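Dirkero grip pad kit, review after two months

I bought the Dirkero replacement pads for the arm we've been building up in the shared workshop at Ballach. The old foam pads had gone shiny and let go of anything smooth. The kit cost $30 and comes with 8 pads, a sheet of adhesive and a cleaning wipe. The instructions are one folded page and cover what you need.

Fitting took most of an evening. The pads are cut slightly long, so plan on trimming them with a sharp knife. Let the adhesive sit overnight before you load it. I didn't the first time, and one pad slid off.

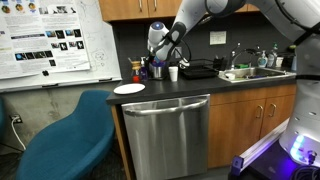
Most of our testing is kitchen work, picking things up and setting them down again. Metal cups are the best case. With the new pads I ran 77 pickups on one and had 2 drops, both with the gripper closing too high. Paper cups are harder. You have to turn the closing force well down or they fold, and the kit can't help you there. Plates I still don't trust it with.

The Lanska pads we had before were cheaper and softer, but they picked up lint and had to be wiped every session. The Ljungberg ones are supposed to last longer. I haven't tried them because they don't come in our width.

Complaints: the adhesive sheet is barely enough for one full set, and you can't order it separately. Four stars. I'll buy the pads again and use my own tape.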